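The Year I Stopped Buying Salad Dressing

I blame my neighbor's lettuce. She grew far too much of it the summer I moved to Avholm, and every few evenings another bag would turn up on my porch, still gritty, and I'd drown it in whatever bottle was in the fridge door. Then one night the bottle was empty and I was too lazy to drive. Oil, the end of a jar of mustard, vinegar, salt. I shook it in the mustard jar and stood at the counter eating leaves with my fingers like a rabbit.

That was 353 salads ago (yes, I kept a tally on the calendar, and yes, my sister thinks I need a hobby). I haven't bought dressing since!

The rule everyone learns is three parts oil to one part vinegar. I find that greasy. I go closer to two to one, and if the vinegar is a mild one I'll push it further. 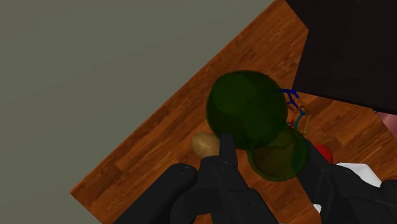
Boglárka Szilágyi thinks I'm wrong about this, and wrote to tell me so after my last column: three to one is right, she says, and people who find it greasy simply aren't using enough salt. She also wants me to quit putting honey in everything.

Well, I tried it her way for most of November. The salt part is true — I'd been stingy, and a bigger pinch stirred into the vinegar before the oil goes in does wonders. The honey stays, though. Half a teaspoon, come on.

What I've gotten fussy about is the vinegar. There's a little shop over in Trusham that sells a cider one under the Kovács label, cloudy and sharp, and I bring home 500 milliliters at a time and ration it. The oil I care about less than I probably should. I spent 35 dollars on a fancy one once and was so scared of wasting it that it went stale in the cupboard.

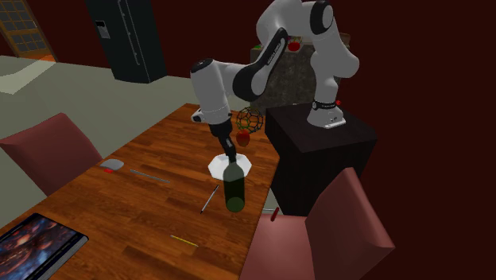 So now I buy the middling stuff and use it fast. Garlic I smash and leave sitting in the vinegar while I wash the greens, then fish out, or forget to fish out. Shallots if I have them. A spoonful of yogurt when it's hot outside and I want something that clings to cucumbers. The whole business takes 90 seconds, not counting the hunt for a lid that fits the jar.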